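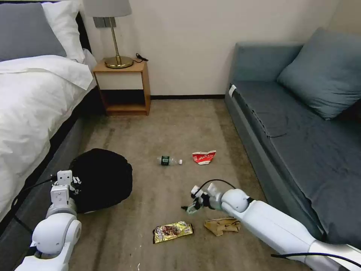
How to test if a robot can pick up the litter in a room

By Ostrowski, for the Mornlow home robot pages

Many people ask me if a machine can do the chores at home yet. My answer depends on the chore, so I prefer to give you a test which you can repeat yourself. I chose picking up litter from a bedroom floor because every person knows how this job should look when it is finished. You need a robot with two arms, a room with a carpet, and one free afternoon.

What you need

A two-arm robot with grippers or hands, already calibrated.
A bin with a bag inside. Choose a bag which is bigger than the bin, so it can fold over the rim.
Litter of different kinds. Do not use only bottles. Bottles are the easy part, and a test with bottles only will make you too happy.
A sheet of paper for the results, or the Cluveo log page if you use their software.

Step 1. Prepare the room

Leave the furniture where it normally stands. In our room there is a bed on one side, a sofa on the other side and a nightstand at the wall between them. The free carpet in the middle is not large, and this is good for the test. In a big empty hall the arm never has to think about its elbow. At home it always has to.

Do not make the bed specially. A duvet which hangs down to the floor is a real difficulty, for the camera and also for the arm. If your robot pulls the duvet together with the litter, write it down as a fault.

Step 2. Put down the litter

Use at least one item from each group:

Hard and round: a plastic water bottle, lying on its side.
Light and open: a paper food box, a little crumpled.
Flat: a snack wrapper, pressed against the carpet.
Soft and flat: a paper bag.
Very small: a piece of thin plastic.

Flat things are the hardest in my experience. The fingers must come very near to the carpet, and then they take the carpet fibers too or they close on air. A person uses a fingernail for this and does not notice it.

Step 3. Place the bin

Put the bin where both arms can come above it. We put it beside the bed. Open the bag wide before you start. If the bag closes in the middle, the litter stays on top of it and later falls down on the side.

Step 4. Run the test

Start the robot and the clock together. I give 300 seconds for one run. Do not help with your foot or hand, even when the item is only a little too far. We did 30 runs in May with the same room and the same kinds of litter.

For each item, write one word: "in", "dropped" or "missed". If the robot puts the item on the rim and it stays there, I count it as "in" only if it does not fall when you lift the bin.

Step 5. Try another kind of hand

If your robot allows it, do the test one time with simple two-finger grippers and one time with hands which have more fingers. Check the cables after you change. They should have enough length for the full reach, but a loop on the carpet can catch the bin.
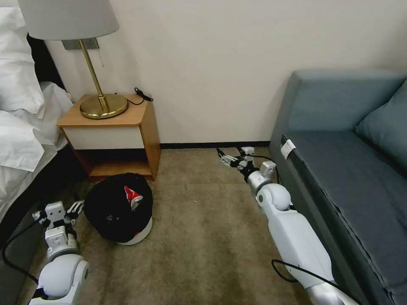
The same room with the multi-finger hands, bin in front of the nightstand.

Step 6. Read your results

Count each kind of litter separately. Our bottles went in on 65 percent of the tries, and the flat wrappers on 47 percent. One total number would hide this difference, and the difference is the useful part. It tells you what to train next.

Look also at the time. A person cleans such a floor in less than one minute, so a robot which needs the full 300 seconds is slow. For me slow is acceptable if I am at work during this time. Stopping and waiting for help is much worse.

Common problems

The arm touches the sofa. Move the start position of the robot back a little, and leave the sofa in its place.

The gripper holds the item but does not let go. Thin plastic likes to stick to the fingers. Open them fully above the bin and add one small shake.

The camera does not see clear plastic. Change the light in the room before you change the software. With a lamp from the side, the edges of a bottle become easier to see.

So, can it do the chore?

Partly. I would let our robot collect bottles and boxes while I am in the next room. I would not let it work alone in a home with small children or a cat, and I would still check the carpet for flat pieces afterwards. The team in Udadberg will repeat the test on a hard floor, and I will add their table to this page when I receive it.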